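Open House at Girard Building Shows How Robots Learn to Fold the Laundry
8/29/24

PLENHAM — If you have ever wondered how a robot might someday take over the laundry, the open house at Jomidell's training center in the old Girard building was a great place to find out. The company opened its doors for an afternoon and drew 112 visitors, a lot more than the hallway was ready for. People stood two deep by the coffee table, kids sat on the stairs, and the line for the hands-on room went out past the front desk for most of the day.

Jomidell works on the slow, patient side of robotics. Before a robot arm can fold a shirt, it needs to be shown how, many times over, in many different homes. The people doing the showing hold a gripper in their own hands and go about an ordinary chore with it, while a camera on the tool records what the jaws are doing. The recordings are then used to train the arms over at the company's workshop in Mornia.

That was the part most visitors came for, and it did not let them down. The tour started with a set of recordings on a big screen, all of them made in lived-in rooms with the usual clutter on the tables and shelves. Staff paused the playback often so people could ask questions, and there were plenty. How hard do the jaws squeeze? What happens with silk? Can it do socks? (Socks are coming, we were told, and they are harder than they sound.)
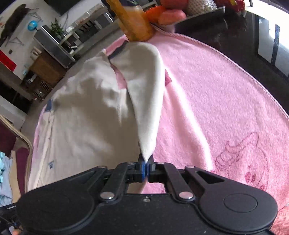 The blue-padded jaws of a hand-held gripper pinch the corner of a white cloth above a fluffy pink rug.

Cloth got the most attention, and it is easy to see why once you try it. A cup keeps its shape when you pick it up. A towel or a pillowcase flops into something new every time, and the corner you want has a way of hiding under the rest. The guides explained that finding a good corner and holding on to it is half the job, and that a person does it without thinking. A machine has to learn it from scratch!

So far the laundry collection holds 3,304 recordings, each one a single short task such as lifting a corner, smoothing a fold or laying one edge over another. The total on the afternoon's welcome sheet was 3,395, a figure that also takes in a small batch of table-clearing tasks begun this summer.

Upstairs, 16 grippers were laid out for the public to try. Everyone got a dish towel and a few minutes to fold it in quarters, using one gripper in each hand. This was the best fun of the day. Grown adults who fold laundry every week of their lives ended up with something like a crumpled paper bag, laughing the whole time, and then got back in line for another turn. The younger visitors caught on much faster. One girl of grade school age had her towel down to a neat square on the second try and got a round of applause from the whole room.

The last stop was a live demonstration with a pair of robot arms bolted to a workbench. They were given a hand towel dropped in a heap. The first attempt went wrong when a corner slipped loose, and there was a groan from the crowd — everyone was rooting for it by then. On the next attempt the arms lifted the towel, spread it out, and folded it in half and then in half again. It took a good while longer than a person would need, but the cheer was loud and people stayed to watch it done over.

The guides were open about what still needs work. Thick blankets are too heavy for the present arms, fitted sheets are not even on the list yet, and dim rooms give the system trouble. It was refreshing to hear the problems talked about so plainly, and the questions kept going until well after the posted closing time.

Jomidell plans a second open house in September, again at the Girard building, with longer hours and more time in the hands-on room. Entry is free. Children are welcome with an adult, and visitors may bring a towel or T-shirt from home to practice on.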